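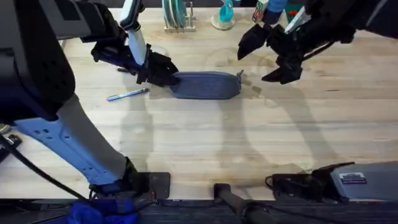

Grey-blue pencil case, butcher-block top.

Thread on timber movement in solid worktops and floors, and why so many of them are fixed down wrongly. September 14, 2026

1/ Wood takes up moisture from the air and gives it back. It swells and shrinks as it does so. No oil, wax or varnish stops this. A finish slows the exchange, so a wet week matters less, but a wet season still gets through.

2/ Movement along the grain is small enough to ignore in a kitchen. Across the grain it has to be allowed for. A long worktop keeps its length all year and changes its depth front to back.

3/ The direction of the growth rings matters too. Flat-sawn boards move more across their width than quarter-sawn boards, often by a factor of two, depending on species. Butcher block is glued up from narrow strips with the rings running all ways, so it lands somewhere in between.

4/ Worked figure. Take a species that moves 0.3 per cent across the width for each 1 per cent change in moisture content. A strip 200 mm wide going from 11 per cent down to 8 per cent loses 1.8 mm. Scale up for your own top.

5/ If the top is screwed tight through round holes at front and back, that shrinkage has nowhere to go. Either a screw bends, the cabinet rail pulls, or a glue line opens. I have seen all of these in one kitchen in Kelten, fitted in July and split by the new year.

6/ The fix costs very little. Tight screws at the front edge, slotted holes or sliding brackets at the back. The front stays in line with the doors and the back edge moves behind the upstand. Slots run across the grain. I have found them cut along it more than once.

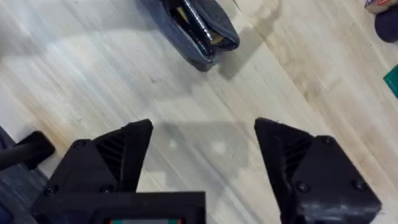

7/ Floors follow the same rule with more boards. Each one moves a little and the total ends up at the walls. Leave the perimeter gap the supplier asks for and cover it with the skirting. Fix the skirting to the wall, never to the floor.

8/ Do not fill the gap with anything rigid. Door thresholds and pipe holes need clearance as well. Pipe holes are usually what gets forgotten.

9/ Let the boards settle before laying. This means the heating is running as it will be when people live there, plaster dry, packs opened and stacked on spacers. Sealed packs leaning in the hall for a week achieve nothing.

10/ Buy a moisture meter with two pins and set it for the species. Take readings from several boards, well away from the ends, and write them down with the room humidity next to them. One reading from one board tells you about that board.

11/ Pirmin Lüthi asked under my last thread whether underfloor heating changes this. Yes. It dries the boards from below, so the lower face shrinks first and the edges can drop. Bring the heat up slowly at the start of the season and keep to the surface temperature limit in the supplier's sheet.

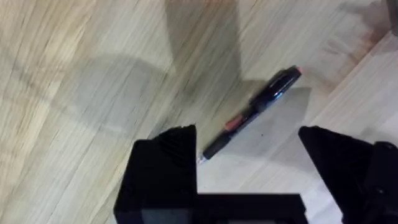
12/ Cupping in the other direction, edges up, means the underside is wetter than the top. Look for the water before touching a sander. If you sand it flat while it is cupped, it will crown once it dries and you will have thinned the edges for good.

13/ Seasonal gaps between floorboards in winter are normal. Filling them in February with hard filler is a mistake. In summer the boards close up, crush the filler and push bits of it out. Measure a few gaps in both seasons, then decide.

14/ Oiling: coat both faces of a worktop and all the edges before fitting. The underside gets skipped on most jobs I am called back to. Bare below and sealed above means the two faces dry at different rates, and the top bows.

15/ Correction to the earlier thread, with thanks to Ivars Grigaitė: I gave the Posstead brackets as fixed at both ends. They slide at one end. The slot is under the cap.

16/ Next one will be on end grain around sinks. If you have readings taken over a full year from an oiled top, please send them, with the species and the room humidity.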